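3. Aquisição das demonstrações

3.1 Ambiente e tarefa

As demonstrações foram recolhidas na célula de preparação de encomendas da Kernance, onde tabuleiros e caixas de plástico circulam entre estantes com trilhos de roletes. A tarefa de referência consiste em aproximar a pinça do bordo de um tabuleiro, fechá-la sobre a aba e deslocar a peça até à posição de destino. Cada episódio foi teleoperado por um de dois operadores e registado por uma câmara montada no punho, sem câmara externa. O protocolo, fixado em janeiro, manteve-se inalterado até ao fecho da recolha, em 07/06/2020.

O bordo enrolado dos tabuleiros de aço inoxidável constitui o caso mais exigente na fase de aproximação, dado que os reflexos do metal variam com a inclinação da câmara.

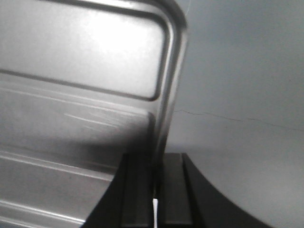
3.2 Composição do conjunto

O conjunto Vunitz reúne 3000 episódios, distribuídos por 49 disposições iniciais. Em cada disposição, a posição dos tabuleiros e das caixas foi sorteada antes da primeira execução e conservada nas seguintes. Os trilhos, as caixas azuis e as peças metálicas partilham frequentemente o mesmo campo de visão, o que obriga a política a distinguir o objeto-alvo de estruturas com cor ou brilho semelhantes. Optou-se por não retirar da célula os elementos alheios à tarefa, incluindo cabos pousados no chão.

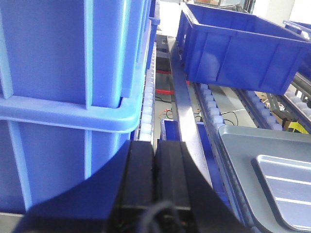 Figura 3. Vista da câmara de punho junto às estantes: caixas azuis empilhadas, trilhos de roletes brancos e, no canto inferior direito, um tabuleiro cinzento.

Os episódios interrompidos pelo operador foram conservados com etiqueta própria – 61 no total – e excluídos do treino da política de base. A segmentação em fases (aproximação, contacto, preensão, transporte) foi efetuada manualmente com a ferramenta Kirnano, a partir do vídeo e da abertura registada da pinça.

3.3 Variação de material

Além dos tabuleiros metálicos, foram incluídos tabuleiros de plástico translúcido com canais nervurados. O contraste entre o rebordo e o fundo claro é neste caso reduzido, e os anotadores receberam instruções para marcar o início do contacto apenas quando este fosse confirmado pelo sinal de força.

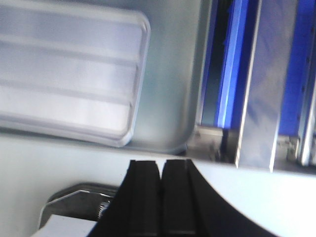
Na discussão interna do protocolo, Loukia Tzanetos objetou que o sinal de força atrasa a marcação nos materiais flexíveis e propôs uma etiqueta intermédia de contacto provável. Asmaa Hamdy considerou que tal etiqueta aumentaria a discordância entre anotadores. A proposta foi testada em 12 disposições e não foi adotada, mantendo-se as quatro fases iniciais.

3.4 Iluminação e exposição

A exposição da câmara foi fixada no início de cada sessão. Não se aplicou qualquer correção às zonas saturadas, frequentes nas superfícies de aço escovado – um filtro de polarização, avaliado numa fase preliminar, reduzia o brilho mas escurecia em excesso o interior das caixas. 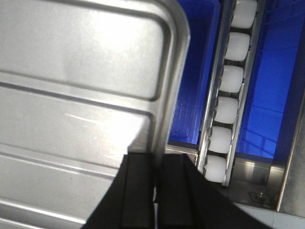

Os fotogramas foram guardados na resolução nativa e sincronizados com as leituras das juntas através do relógio do controlador Kyriakidis. Os episódios com perda de sincronismo foram repetidos na mesma disposição. A divisão entre treino e validação fez-se por disposição, de modo que nenhuma configuração de tabuleiros e caixas figura em ambos os subconjuntos.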